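mugo
A small command line pantry list

Hi! I'm Tumaini Langat and I wrote mugo because I kept buying cumin. I'd stand in the store, fail to remember whether we had any, and bring home another jar. mugo is a plain text pantry list with a few commands on top. It runs in a terminal, it doesn't need an account, and it keeps everything in one file you can open in any editor.

I use it every day on an old laptop in my kitchen in Ernorbridge, so the parts I use a lot are solid and the parts I don't are, well, less loved.

Installing

You need Python 3.11 or newer. Grab the folder, go into it and run:

pip install .

Then type mugo init and it makes a file called pantry.txt in your home folder. If you already have a file by that name it will stop and ask first (I learned that one the hard way, goodbye first pantry).

Everyday commands

mugo add "rice" 2 bags
mugo use "rice" 1
mugo low
mugo find beans

add and use do what they sound like. low prints whatever has dropped under the amount you set for it. find is forgiving about spelling, so "tumeric" gets you turmeric, which is how I spell it half the time anyway.

Names can have spaces if you put quotes around them. Units are just words, and mugo never converts between them. If you add one bag and then 8 cups you'll get two lines for the same food, and you get to sort it out yourself!

The file format

One item per line, with the name, amount, unit and shelf split by semicolons:

black beans; 10; cans; top shelf
oats; 1; bag; tin by the window

Lines that start with # are skipped. I keep little notes to myself in mine, mostly about who likes which cereal. The shelf part is optional, but I'd fill it in if more than one person cooks at your place.

Boxes and bins

Shelf names can be nested with a slash, like garage/front bin or garage/back bin, and mugo find will match on any piece of the name. Small boxed stuff is the worst for going missing at the bottom of a deep bin, so I give every bin its own name even when two of them sit right together.

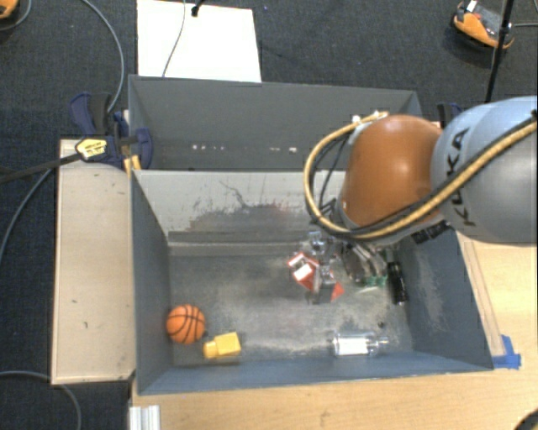 Moving from Wornamel or Clerkura

Both of those can export a CSV, and mugo import will read either one. Clerkura puts the unit in front of the amount, so add --flip when you run it. Expiration dates get dropped for now. Sorry, I'm working on it!

Known problems

Files over 1000 lines make find feel slow on my laptop. Accented letters sort after z. Running two copies of mugo at once can lose an edit, so please don't do that yet.

Bug reports are very welcome, and pasting in the line from pantry.txt that caused the trouble helps me a lot.

Last updated August 8, 2026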